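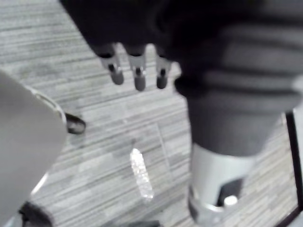 Querida Parvathi, queridos todos:

Perdonad que conteste tan tarde y, me temo, tan largo. Copio lo que preguntaba Parvathi para que no se pierda el hilo:

> El 14 de diciembre de 2025, Parvathi Nair escribió:
>
> En Malabanan nos ofrecen un robot de dos brazos para mover las cestas de ropa en la lavandería. Antes de decir que sí, me gustaría saber qué ha cambiado en vuestro día a día. ¿Os quita trabajo o solo lo cambia de sitio?
>
> Un abrazo,
> Parvathi

Pues mira, en Callora somos 12 en la lavandería y llevamos con esto desde agosto, así que algo te puedo contar. Lo primero que notamos fue la espalda (¡la mía la primera!). Agacharse a por la cesta, levantarla, girarse con ella y vuelta a empezar era lo que nos dejaba molidos al final del turno, y esa parte la hacemos ahora mucho menos.

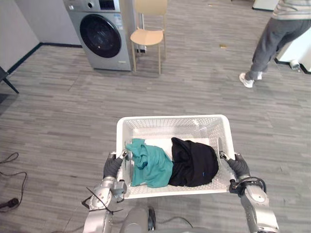
Lo que no ha desaparecido es el trabajo de cabeza. Separar lo oscuro, mirar bolsillos, decidir si una prenda aguanta otro lavado: todo eso sigue siendo nuestro, y me alegro. También hemos cogido costumbres nuevas, como recoger los cables del suelo y acordar por dónde pasamos andando mientras la máquina trabaja. Al principio lo rodeábamos como si mordiera, y ahora cruzamos la sala tan tranquilos.

Os pego además lo que escribió Jeferson para la hoja interna, que lo explica mejor que yo:
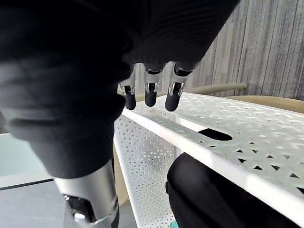 *Por Jeferson Cordeiro, turno de tarde*

«Me preocupaba quedarme de vigilante, con los brazos cruzados. Las 2 primeras semanas fueron un poco así. Luego pedimos formación y ahora 3 compañeros sabemos parar el robot, recolocarlo y enseñarle una tarea. Me gustaría que eso se notara también en la nómina».

Lo de la nómina sigue en el aire, Parvathi, y te aconsejo que lo habléis antes de firmar nada. Nosotros lo dejamos para después y todavía andamos de reuniones.

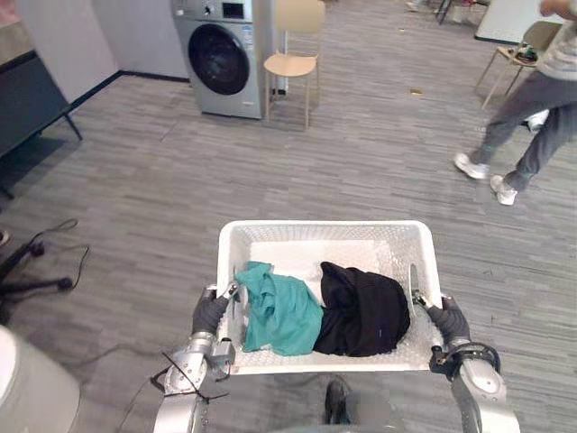 Otra cosa que yo preguntaría es quién marca el ritmo. Aquí quedamos en que lo marca el turno, y cuando hay prisa cogemos la cesta a mano y listo. Si os viene bien visitarnos, avisadme y lo hablo con Adalberto, que lleva los horarios.

Un abrazo grande para toda la lista,

Ivone Peixoto
Lavandería, Callora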